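Orketau Paper Sorting Set

Hi! I'm Sylvie, and I put this little set together after one too many evenings losing pages on my own desk. It's all about loose printed sheets: spreading them out, turning them the right way up, getting them back into a stack. There are 405 pictures in all, 300 for everyday use and the rest held back (please don't mix them, I did once and had to redo everything).
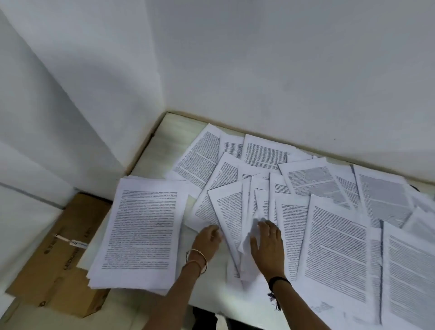 Typed pages spread over a white work surface, corner spot.

File names start with the spot, then the pile number. Igor Makowska checked the labels on 190 of them, so blame me for the others! Version 2 fixes the pile numbers. Last updated 3/22/23.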